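Hand-held gripper, flat pads vs. molded fingertips: comparison before we commit
Forum: End Effectors and Tooling
Started by wzerouali, 2023-06-14

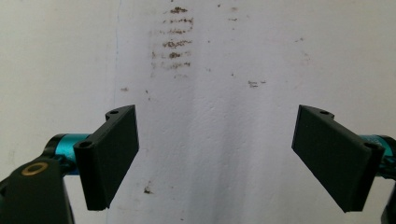
wzerouali wrote:
Do flat pads need to be parallel through the whole stroke for thin parts, or only at the point of contact?

kerf_width wrote:
Only at contact and for whatever compression follows. If the pads meet a 1 mm part at an angle, you get a line contact at one edge and the part rotates about it as soon as force builds. What the pads do while open has no effect on the grip, apart from clearance.

wzerouali wrote:
Thanks. Background for the rest. I am comparing two fingertip sets on a hand-held gripper, with the same tips to go on the arm later. Set A is the flat black rectangular pads, each attached to a blue shaft through a mounting block. Set B is the molded tip from Condska, which is softer and has a curved face. The controller on the arm side is a Collow. The wrist camera is unchanged between sets.

Test so far: 100 picks per set, same bin of mixed parts, same operator. Set A dropped 4. Set B dropped 15. Most of the set B drops were flat stock under 2 mm. On cylinders I could not separate the two.

Wael Zerouali

sump_plug wrote:
One operator is the weak point. You will squeeze harder with the set you trust less and not notice. Did you log force?

wzerouali wrote:
No force on the hand-held unit, only finger position. The arm has motor current, but I have not run it with set B yet.

sump_plug wrote:
Then the drop counts compare two sets plus one person's hand. I would not commit on that. Run both on the arm with a fixed current limit and post those.

kerf_width wrote:
Disagree in part. If the hand-held unit is what he will use for recording demonstrations, the operator belongs in the test. A tip that needs a careful operator is a worse tip for that job even if it scores the same on the arm. I would want a second operator, though.

sump_plug wrote:
Fine, but then it is a test of the recording process and the title should say so. Fingertips are a hardware choice. Hardware gets tested with the variables held.

mlo_fixtures wrote:
Two practical points on flat pads.

1. Pad angle. Your pads are tilted toward the center in the photo. Check whether both tilt by the same amount when they close on a feeler gauge. Ours did not. One block had seated slightly off and the pair closed on the top edge first. It made no difference on foam or soft goods and ruined anything rigid and thin.

2. Lower corners. The ones in your photo look slightly chipped or rounded. For picking flat stock off a table, that corner is the working edge. A rounded corner rides up over the part. Compare against a fresh pair before you blame or credit the geometry.

wzerouali wrote:
Will check the angle tonight. On the corners, set A still won on flat stock in that condition, so a fresh pair should only widen the difference.

mlo_fixtures wrote:
Probably. It could also go the other way. A sharp corner catches on the table surface and the finger chatters. Depends on the table.

tallow_and_tin wrote:
What is the camera seeing with set B? We went through four tip designs on the Prellarero bench, and the one with the best grip was unusable because the curved body covered the contact point at close range. The policy never saw the part after the fingers closed. Flat pads block less if the blocks stay outboard.

wzerouali wrote:
With set A I have a clear gap between the pads when open, and the mounting blocks sit toward the outside. With set B the curved face covers part of the near side of the object once closed. I have 823 recorded episodes with set A and none with set B, so switching has a cost beyond the tips.

tallow_and_tin wrote:
That number would settle it for me. The finger outline is in every image you have recorded. Changing it means either re-recording or mixing two appearances and hoping the model copes. We mixed, and success on the original tips went down before it came back.

sump_plug wrote:
Sunk cost is not a grip test. If set B were better on the arm, 823 episodes is a few weeks of work. I would still want the current-limited run.

tallow_and_tin wrote:
A few weeks of work for tips that dropped more parts in the only test anyone has run. I know which way I would bet.

kerf_width wrote:
What is the stroke on the Condska set? The curved tips we tried took up to 6 mm off the maximum opening on account of the thicker body. Worth measuring before the arm run, or you will be picking a part list that favors one set.

wzerouali wrote:
Good point, I had not measured it. Results on closing angle first:

Feeler gauge at 0.2 mm, pads closed by hand. The gauge drags evenly top to bottom on one pad and is loose at the bottom on the other. So the pair is out, by a small amount. I loosened the screws at one block, reseated it, and tightened again with the pads closed against a ground bar. Drag is now even on both sides.

Opening measured at the contact faces: set B is 5 mm narrower than set A.

mlo_fixtures wrote:
Mark the block and the shaft with a paint pen now that it is aligned. If the line breaks, you know it has rotated. Ours drifted after a drop onto concrete.

sump_plug wrote:
So the set A numbers were taken with misaligned pads, and there is no record of how long they had been that way. That is another reason to rerun.

wzerouali wrote:
Agreed on the rerun. Plan:

Arm only, Collow current limit fixed, both sets, same part list with anything wider than the set B opening removed.
Hand-held, two operators, both sets, order swapped between operators.
Fresh set A pads for half of the set A picks.

The arm is booked until after the Ramadan project demo (that is the internal name of the sorting cell, for those outside the group), so the hand-held runs go first.

kerf_width wrote:
Log finger position at contact as well as at release. With soft tips the difference between the two shows how much of the closing motion goes into the tip and how much into the part.

sump_plug wrote:
Good plan. Post the raw counts by part type, not totals.

wzerouali wrote:
Will do. Part list goes up first so people can object to it before I start.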